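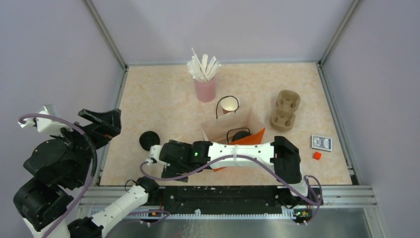 The Toteo bench cell is sold to schools and clubs as a complete two-arm workstation: tabletop, walls, corner posts, a pair of arms with grippers, cabling and control software. The robotics club at Cusdale has used one for five months, mostly for its entry in the service task category of the Zistthorpe student competition. The task is a takeout order. The arms have to put a lid on a paper cup, seat the cup in a pulp drink carrier, add wrapped straws, and get the lot into a paper bag with handles. Club members also leave unrelated items on the table, such as the boxed deck of cards and the small red-orange cube near the right side rail, which the program has to leave alone. This review covers the cell as a teaching and competition tool. I coach the club and did not assemble the cell myself; Mahtab Arabzadeh and Afonso Sampaio did, and their build notes are the source for the section on assembly.

Assembly

The frame goes together with hex keys and the instructions are correct, though the order is poor. The manual has you fit the side rails before the back wall, and the wall then has to be flexed to get past the corner posts. Mahtab took the left rail off again and fitted the wall first. Do the same.

The corner brackets need to be tightened evenly. On our first try one post leaned slightly and the overhead camera mount was out of line with the table. The calibration routine accepted this without complaint and then returned positions that drifted toward one corner. Check for square with a real square before running any software.

Total build time was two club sessions. The arms arrive assembled and only need to be bolted down and plugged in.

Work surface and walls

The tabletop is cream and beige with a faint marbled pattern. It wipes clean and has not stained. I would have preferred a flat color. The marbling is too weak to upset the vision code in daytime, but white straw wrappers have low contrast against it in the evening, when the room lights are the only source. Fergus Pringle, who wrote our detection code, ended up locking the exposure and the white balance. After that the missed straws mostly stopped.

The plain greyish-lavender walls are a good choice. They hide the rest of the classroom from the cameras and the color is not close to anything we put on the table. They also catch things. Lids roll.

Arms and grippers

Reach is adequate. Both arms are mounted along the front edge, and either can get to the middle of the table with the wrist in a useful position. Toward the back wall the choice of wrist angles becomes narrow. A cup of straws placed well back can be picked from, but only from the front and at a shallow angle, and the straws need to be fanned out enough for the fingers to close on one. Tightly packed straws come out in groups.

The long link of each arm is the main problem with a fixed camera. When one arm reaches across the front of the table, it covers whatever is behind it from the camera's point of view. In our layout that is often the lower part of the bag. The wrist cameras help, and Toteo supplies them as standard, but the software does not merge the views. You get separate streams and you do the rest. Our students solved it by parking one arm to the side before each detection pass, at a cost of 4 seconds per pass.

The grippers are good on rigid items and poor on thin ones. Results from our practice log, kept by Carolina Antunes, cover 163 runs of the full task. The carrier was the most reliable pick by a wide margin. Molded pulp has raised folds that the fingers can hold, and it does not mind being squeezed. The flat black lid was the least reliable. Lying on the table, it offers only a low rim, and the fingers tend to push it along. The students' fix was to slide the lid against a side rail and pick it up there. It works, and it is slow.

Bag handles deserve a separate mention. Thin handles on a paper bag stand up in loops, and ours have stood directly in the path to the cup opening more than once. Force feedback is coarse and the arm will drag a bag some distance before it reports contact. Lower the contact threshold from the default. We run it at level 4 and accept a few false stops.

Cabling

This is the weakest part of the product. The purple cables run on the outside of the arms with a strap to hold them to the link, and they need slack at every joint. The slack forms loops near the wrist and again near the base. We have had one loop snag on the front rail, which pulled the connector out. No damage was done, but the run was lost. Natália Veloso routed the cables again with extra straps and now checks them before each session.

The wiring at the arm bases is exposed. For teaching I do not mind this, as students can see what connects to what. In a room shared with younger classes I would want a cover, and Toteo does not sell one. Figueiredo makes a universal cover for small arm bases. We tried it and it blocks the connector on the right arm.

Software

The programming interface is Python, documented in adequate English, with working sample code. Motion planning for a single arm is reliable. Two-arm planning exists but treats the second arm as a fixed obstacle, so true simultaneous work has to be written by hand. Two of our students managed it for the lid and cup step. For a first-year group I would plan on one arm moving at a time.

The green indicator on the wrist shows that the arm is enabled. The manual lists additional blink codes in an appendix, and it is worth printing that page and taping it near the cell.

Rating and recommendation

I rate the cell 4 out of 5. It suits a club that already has one or two members who can program and a supervisor who can spend time on calibration. For complete beginners, a single-arm kit on an ordinary desk would teach the same basics and take up less of the room. Buyers should budget for spare gripper pads, extra cable straps and a large supply of paper bags. Spare pads reached us in December after three weeks on order, so get a set with the cell.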